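What Do Police Do With a Lost Bag? 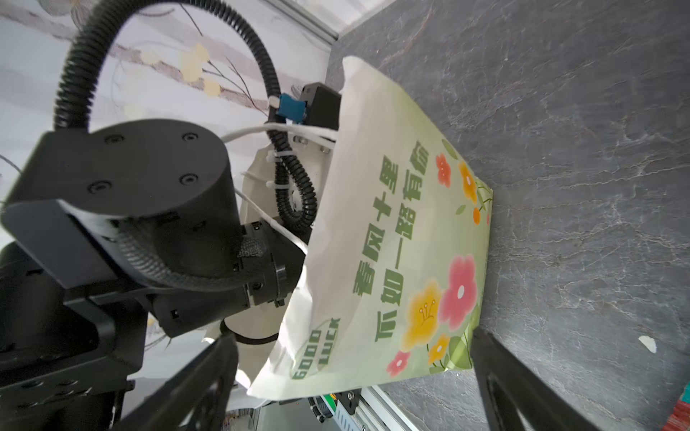
A gift bag with flowers and "GOOD LUCK" on it.

Hi, it's Golnar! Last month I got to spend a morning at the Tudholm police station (yes, I asked if I could sit in a police car, and yes, they let me!). I wanted to find out what happens when somebody calls and says, "There's a bag here and I don't know whose it is."

Officer Souad Hamdy told me she gets calls like that all the time, from train stations, libraries, swimming pools, you name it. Most of the bags were simply forgotten. Think of all the times you've left your lunch on the bus!

First, the officers ask questions. Where is the bag? How long has it been there? Did anyone see who put it down? Sometimes the owner comes running back while they're still asking.

If something about the bag worries them, they ask everyone to move away. They might put up tape and call in specially trained people to check it. That can take a while, even 45 minutes, and it can feel scary or just plain boring. It's okay to feel either one.

Once a bag is known to be safe, it goes to the lost and found room. I saw it! Every item gets a tag with a number. The umbrella I picked up was number 1712, and next to it was a trombone. How do you forget a trombone?

So what should you do if you spot a bag that's all alone? Don't touch it and don't peek inside. Walk away and tell a grown-up, like a teacher, a guard or a store worker. You won't get in trouble if it's only somebody's gym shoes. Officer Hamdy said she'd much rather check seven bags of gym shoes than have a kid keep quiet.

Next time I'm visiting the fire station in Pilmont, so send me your questions!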